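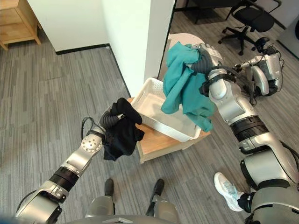
Engelbert Haslinger reckons you can tell how well a robot is looked after by its wrists, and that everything above them is vanity. He told me so before I'd even got my coat off at the Colham workshop, and I've been looking at wrists ever since.

I'd come to see how a two-armed machine gets kept fit for laundry work, which sounds like the gentlest job going. Cloth weighs next to nothing! But cloth sheds, and the fluff creeps into every gap it can find (mostly the fingers, where the ribbing might as well have been designed to collect it). So the grippers get cleaned after every 154 lifts, with a soft brush and a vacuum nozzle, and never with compressed air, because that just drives the lint further in. The Colham lot learned that one in August and lost a whole finger joint to it.

Then there are the cables. A loop at the wrist has to be long enough for the hand to turn right over and short enough not to snag on a sleeve or the rim of a basket. Haslinger sets his by eye, then runs the arm slowly through its full reach with one hand hovering over the stop button. I asked if there was a proper measurement. There is, apparently, in the Zwahlen manual, and he thinks it's wrong.

The bit I enjoyed most was the grip check. Both hands pick up a piece of fabric, one dark and one bright, and hold it over a plain plastic basket while somebody stands close by and watches for creep. If the cloth slides, the finger pads come off. A pair takes 17 minutes to swap, longer if the screws have been done up by someone from Fladness, who I'm told are heavy-handed over there.

Pads get changed at 268 hours whether they look tired or not. I was handed two old ones to take home, and they're on my desk now, shiny as bottle tops. The next pair are coming from Nirkholm, in a softer rubber, and Haslinger has already cleared a drawer for them.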